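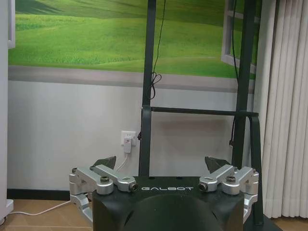 Gimard, Friday, September 4, 2026

The back room is close enough to done that I can write it up. I started on it in April, when the only plan was to cover the long wall with something that wasn't beige paint. I ended up with a meadow.

The mural came from Sastora, a print shop on the other side of town that mostly does store windows. I went through their whole landscape binder over two visits. There were beaches, a lot of birch forests, and one mountain lake that I nearly picked. The meadow won on color. It has grassy hills with trees behind them and a small house with a brown roof up in the trees. There is a bare tree in the middle of the slope that I didn't notice in the binder at all. Now it's the first thing I look at when I walk in.

It cost 600 with delivery. The paste was extra. Hanging it took me most of a weekend, and I did one strip twice after I got it crooked at the top and tried to pull it straight. Don't try to pull it straight. Take it down while the paste is soft and start over.

I stopped the mural short of the floor on purpose. Chairs and the vacuum hit the bottom of a wall, and printed paper won't take much of that. So there is a white panel along the bottom, then a gray strip where the panel meets the picture, and a black baseboard. I bought the gray strip last and cut it last, and it did more for the room than I expected. It hides the edge of the paper, which I had not trimmed very well.

The smell was the next problem. Fresh paste and fresh paint in a closed room stayed with me for weeks, even with the window open on dry days, so I moved the air purifier in from the hallway. 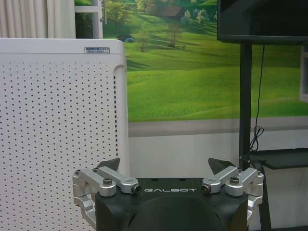
It's a Damumard, the tall one, and I'd had it for a couple of years already. I never liked it in the hallway. It took up half the walking space and I bumped it with grocery bags. I left it running in the back room for 11 days straight on the middle setting and the smell went down to where I only noticed it first thing in the morning. After that I ran it in the evenings. The replacement filter was 47, and I should have changed the old one long before I did.

Where to put it took some trial and error. The manual says to leave space behind it, and I had it pushed flat against the wall at first. Then I tried it right by the curtain, and the fabric kept drifting over. Now it stands a little way out from the wall, turned at a slight angle. It's on casters, so I can roll it out to sweep. The wood floor shows every bit of dust, more than the carpet in the front room ever did.

The TV was going to go on the wall. Once the mural was up I couldn't bring myself to drill through it, so I got a black rolling stand with a shelf and a wide base. The screen covers some of the top of the picture, and I can live with that. The stand took 6 screws and one evening, most of it spent working out which way the posts faced. 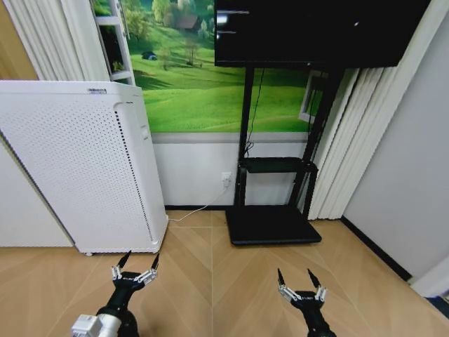 The purifier in its corner, with the meadow mural and the TV stand.

Things still on the list: the cable behind the TV hangs down along the post toward the shelf, and I want to clip it. I have the clips in a drawer. The curtain could stand to be washed and hemmed. I also have a leftover piece of the mural, long enough to patch one bad spot if I ever need to, rolled up on top of the hall closet.

Next month I'm starting on the front room carpet.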